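Print this article | E-mail this article

Wultley (television series)

Wultley is a medical drama serial set in the dispensary of a small district hospital in the fictional town of Jeldale. It ran for two seasons of eight episodes each, 16 in all. The program was developed by Sreekumar Chacko, who wrote most of the first season and shared the second with Manikandan Chowdary.

Format

Each episode covers a single shift. The story rarely leaves the building, and patients are mostly heard through the hatch before they are shown. Most episodes run two plots side by side. The first concerns a prescription or a supply problem and is closed by the end of the hour. The second concerns the staff and carries over from week to week.

The lead character, senior pharmacist Ada Nwosu, appears in every episode. In the first season she is mainly a source of information for the ward doctors, and her life outside work is limited to a few telephone calls. The second season gives her a larger share of the story, beginning with the inquiry into a dosing error made by a trainee.

Production

Interiors were built on one stage at Sirkthorpe. The dispensary, the corridor and the stock room were joined, so that actors could pass between them in a single take - a method used most heavily in the two season finales. Ward rooms were separate sets and were repainted between episodes to stand in for different parts of the hospital.

Music is limited to the titles and closing credits. Within scenes the sound is made up of refrigeration hum, printers, trolley wheels and calls over the public address system. The mix was changed in the second season, when the hum was lowered to make quiet dialogue easier to follow.

Filming of the second season began in February and was done largely in story order. Chowdary revised the later scripts during the shoot, and the inquiry plot was extended by one episode as a result.

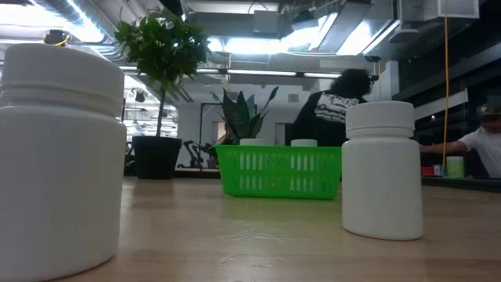 Manikandan Chowdary has said that the inquiry was first planned as a single scene, and that it grew when the writers found they could not settle who was at fault. He added that he would have left the verdict out altogether.

Reception

Reviews of the first season praised the pacing and the lack of emergency room scenes, but found the supporting roles thin. The second season was received more warmly. The inquiry episodes drew most of the comment, and almost all of it dealt with the final hearing, which plays without a cut.

See also: Hospital drama; Bottle episode

Last revised 2019-12-21

Print this article | E-mail this article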